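2월 작업 노트 / 티켓 재고 동기화

오전 9시. Kolbridge 쪽 좌석 피드를 다시 받음. 행 수 2,386. 어제 저녁본과 행 수는 같은데 구역 코드 체계가 바뀌어 있어 매핑 테이블이 그대로는 안 맞음. 동쪽 스탠드 하단 구역이 전부 "미지정"으로 떨어짐.

Bramon 경기장 좌석도 기준으로 수동 대조. 불일치 구역 14개. 대부분 접두어 문제(E- 가 EL- 로 변경)라 정규식으로 처리. 나머지 2개는 원정 응원석인데, 판매처마다 이름이 달라서 일단 보류.

검은 테두리의 흰 판

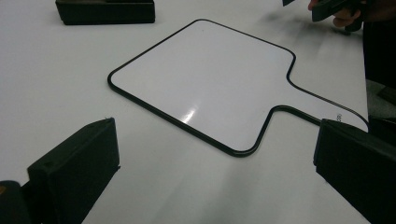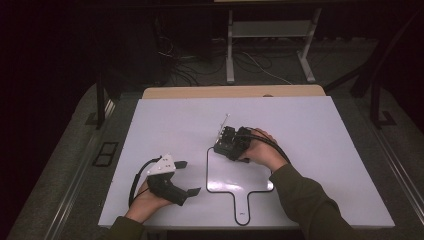
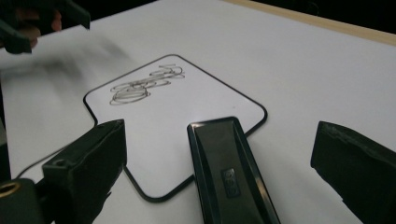

구역 매핑을 고친 뒤 Fluson 스테이징에 올려서 가격순 정렬 확인. 최저가 표시가 수수료 포함가와 미포함가를 섞어 쓰고 있음. Bhuiyan 플러그인이 통화 변환 단계에서 수수료 필드를 덮어쓰는 것으로 추정. 좌석도 화면의 구역 모양도 같이 손봐야 함. 현재는 모서리가 전부 직각이라 코너 구역이 옆 구역과 겹쳐 그려짐. 위 흰 판처럼 모서리를 둥글리고 가는 검은 선을 바깥 둘레에 두르는 방식으로 변경 예정. 선 굵기는 확대 배율과 무관하게 고정. 호버 시 색만 바뀌고 선은 유지.

오후 4시 반. 정렬 로직 수정본 적용. 수수료 포함가로 통일했고, 미포함가는 상세 화면에서만 노출. 캐시 때문에 구역별 최저가가 늦게 갱신되는 증상은 그대로. 만료 시간을 3분으로 줄여서 재시험했으나 차이 없음. 무효화 키에 경기 ID가 빠져 있는지 봐야 함.

기타
- 환불 보장 문구 링크가 모바일에서 404. 경로 끝 슬래시 문제.
- 연석 필터: 홀수 좌석만 있는 열에서 연석 없음으로 나옴. 좌석 번호 간격을 1로 가정한 코드 때문. 열별 간격 값을 피드에서 읽도록 수정 필요.
- 원정석 명칭은 Kolbridge 답변 오면 매핑 추가.

다음: 무효화 키 로그 확인, 코너 구역 도형 교체 후 겹침 재확인.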